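Projects > Plamatar > Meetings > Minutes

We use cookies to remember your settings. By staying on this page you agree to this. Accept | Manage

Plamatar demonstration gathering: minutes
Wednesday, March 15, 2023, Sudwood meeting room
Chair and notes: Dalal Awwad
Also at the table: the Binda bench team, the Sayegh training team

1. Last time's minutes
Accepted with one fix. The wrist camera mount was tightened by Binda, and the notes had it the other way round.

2. Where the set stands
We have 400 demonstrations saved and labelled, which is the target we set for this stage, and a very happy room it was when that number went up on the screen! Sayegh has checked the first 40 by eye and asks for two of them to be pulled, both for a late start on the recording. Dalal said the grasps are much calmer than in the first batch and you can see the operators have found their hands.

3. Battery packs
Long talk on this one, and a good one. The soft wrapped packs are the item everyone wants more of.

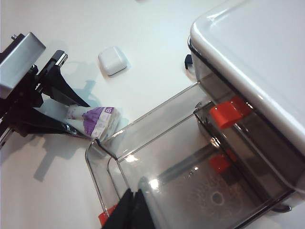

Binda likes them for the very thing that makes them a pain, the wrapper creases differently every time and the fingers have to settle on it. Sayegh would like the operators to stop correcting so quickly. If a grasp is a bit crooked but holding, carry on with it, and let the model learn from a crooked one too. Agreed. A dropped pack is also to be kept and labelled as a drop, no more deleting on the spot.

There was some back and forth over how hard to squeeze. Binda wants one setting for all operators. Sayegh wants a spread. Settled on leaving it to the operator for now and writing the setting in the log, then looking again once the next batch is in.

4. Clear plastic
Clear containers are still the hardest thing for the wrist view. Edges come and go with the light, and the shadows on the white tabletop can be stronger than the walls themselves. Sayegh's early runs on this part of the set are shaky but more promising than anyone had bet on — the reaches are heading the right way, they just stop short. Dalal asked that we keep the clear pieces in and not swap to coloured ones to make the numbers look nicer. Strong agreement around the table. 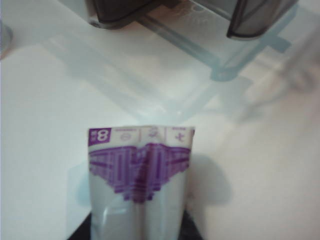

Next batch to vary the starting angle of the pack as well as its place on the table. Five starting places, to be marked on the operator's sheet and not on the tabletop, so the model doesn't end up following tape.

5. Labels
"Upright" and "standing" are both in use for the same thing. From now on it's "upright". Binda to fix the old ones. Also please spell "grey" one way in the notes column, the search is getting silly.

6. Other business
Sayegh would love a short session where the training people run the arm themselves. Everybody keen. Binda will find a morning.
The June review was mentioned. Too early to plan, but Dalal would like to have a live run for it and not slides.

Actions
Binda — old labels, operator's sheet, training team session
Sayegh — remove the late starts, send drop label wording
Dalal — squeeze column in the log, book the room again

12 shares | 3 comments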